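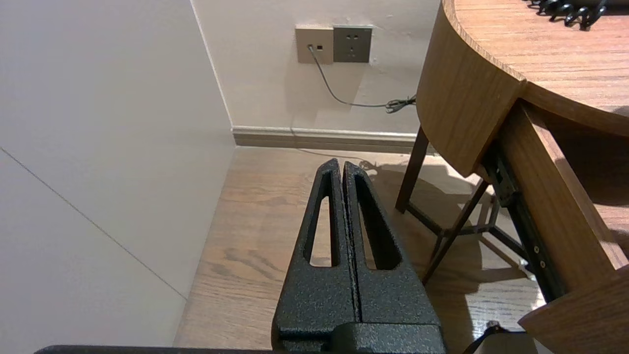

Lena Walczak wants to know, before she reads another word from me, whether anyone in the statehouse has read the district brief we spent the spring on. She put it almost that bluntly in her note on my last report, and fair enough! It's her foundation's money.

So, Lena, yes. Two legislators have it and have used it. One quoted our bus section nearly word for word in the transportation hearing (without saying where she got it, but I'll take it), and the other had his aide call Wojciech with a list of questions that ran well past lunch. Neither has signed on to anything yet, and I don't want you telling your board that they have.

Okay, the rest of it, for the period through August.

The project is still what you funded: a plain-language brief on how state redistricting rules hit small towns, plus the town meetings to go with it. We've been calling it Fladora around the office, after the county road where the whole argument started, and I've given up trying to make people use the official title.

Meetings first. We held seven, which is the number we promised you. The one in Bagheri was the best by a mile. People came in mad about the school levy and stayed to talk about maps, and I could hardly get them out the door at nine. The one at the grange hall was thin. We had picked the same night as the county budget vote, and that was my mistake, pure and simple. I'd like to go back there in the fall and do it right, if you're all right with us spending the leftover hall rental money that way.

What we keep hearing is that folks don't much care which party drew the line. They care that the line runs through the middle of town and they have two different state reps, and each one's office tells them to call the other one. A woman at the Bagheri meeting had been passed back and forth over a washed-out culvert all winter. We rewrote the opening of the brief around that kind of story, and it reads a lot better than the version you saw.
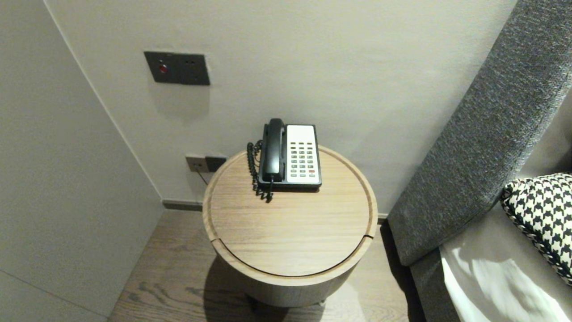
The part I'm less happy about is the county clerks. We asked all of them for their precinct change records, and the answers have been slow and uneven. A few sent clean spreadsheets right away, bless them. Others sent scans of scans, and Tadeusz Kurek has been typing those in by hand. Two counties haven't answered at all. I've now written to both a second time and copied the state records office, which usually gets things moving, but I can't promise it will.

Because of that, the appendix is going to be late. The brief itself isn't held up, and I'd rather send it out with a note saying the tables are coming than sit on it until the session is half over. Mareike Hagedorn thinks I'm wrong and that a brief with no tables gives the other side an easy shot. We went around on this for most of an afternoon. If you have a view, I'd really like to hear it before we go to the printer.

Money is fine. Travel ran over, printing ran under (we haven't printed the final yet, so don't cheer), and the two pretty much cancel out. Sonura raised its price for the mailing list service and I moved us down to the cheaper plan, so there's no change on your end. Receipts are in the shared folder, in order this time.

Coming up: a sit-down with the minority leader's policy people, the return trip to the grange hall if you say yes, and a radio call-in that Wojciech agreed to do before asking me. He'll be good at it. I've asked him to stick to the maps and stay off the governor.

Please send me your answers on the hall money and the tables when you can. Mornings before ten are the best time to catch me by phone.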